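Before the Backhoe Shows Up: Questions for a Private Utility Locator 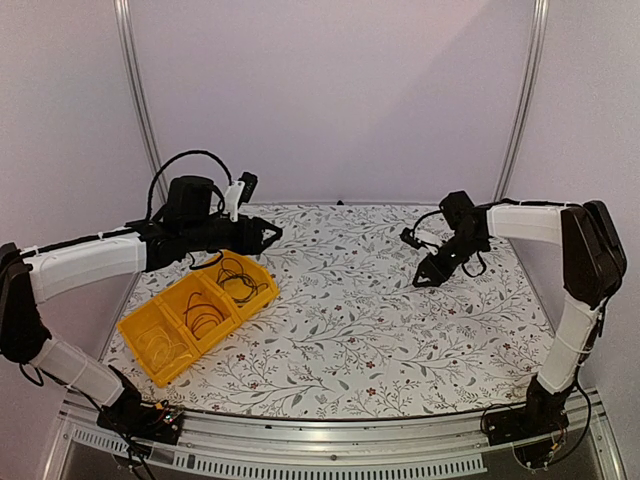 Most homeowners who call Soneck Locating have already called the public one-call number, and most of them believe the job is finished. The owner of the two-truck company, who has worked in the trade for 27 years, spends a good part of each day explaining why it may not be. Her usual method is to lay something down flat and point. In the picture above, thin gray branches are printed on the white surface. "Say those stems are your lines," she said. "They fork, they cross over each other, and the yellow tray sits right on top of part of them. Your shed does the same thing in your yard."

The public service sends out crews for the utility companies, and those crews mark what the companies own. For gas and electric that usually means up to the meter. Past the meter, the line belongs to the customer. "The power line to a detached garage, the propane line to the pool heater, the sprinkler wire, the pipe to the barn — that's all private," she said. "If you hit it, you pay for it."

She started out in the office of a fence company in Hondmont, where part of her job was taking calls after a post hole went wrong. One customer on Fultow Road lost power to a well pump for a weekend. The repair came to $2345. The line had been put in by an earlier owner and was on no map.

A typical house call begins with a walk. She looks for meters, cleanouts, valve boxes, yard lights and patches of grass that grow differently from the rest. Then she connects a transmitter to any metal line she can reach and follows the signal with a handheld receiver. Plastic pipe gives no signal unless a tracer wire was buried with it, so for that she uses ground-penetrating radar.

Radar has limits, and she would like customers to know them before they pay. "Wet clay is bad for it. Around Donnelly we have a lot of wet clay," she said. "Some days I can see down four feet and some days I get eighteen inches. I tell people which kind of day it is."

Asked how exact the paint marks are, she said to treat them as a zone. State rules differ on the width, and she tells customers to look up their own. Inside that zone she wants hand tools or a vacuum truck, with no machine digging until the line has been exposed. She doesn't give out depths as a promise. Soil gets added and scraped away over the years, and a line that went in at thirty inches may be at twelve now.

Her busiest month is May, when the decks and pools start. The longest job last season was a farm with 600 feet of water line feeding three hydrants, two of which the family had forgotten.

Her advice for anyone planning a project was short. Call the free public service first and wait the full notice period. Make a list of everything outside the house that uses power, gas or water. If anything on the list is fed from underground, have a private locator out before the contractor arrives. Take pictures of the marks once they are down, with the house in view, since paint on grass is gone after a few mowings.

She also asks that people keep the sketch she leaves behind. "Put it with the house papers," she said. "I've gone back to the same address for the next owner and found the same line all over again."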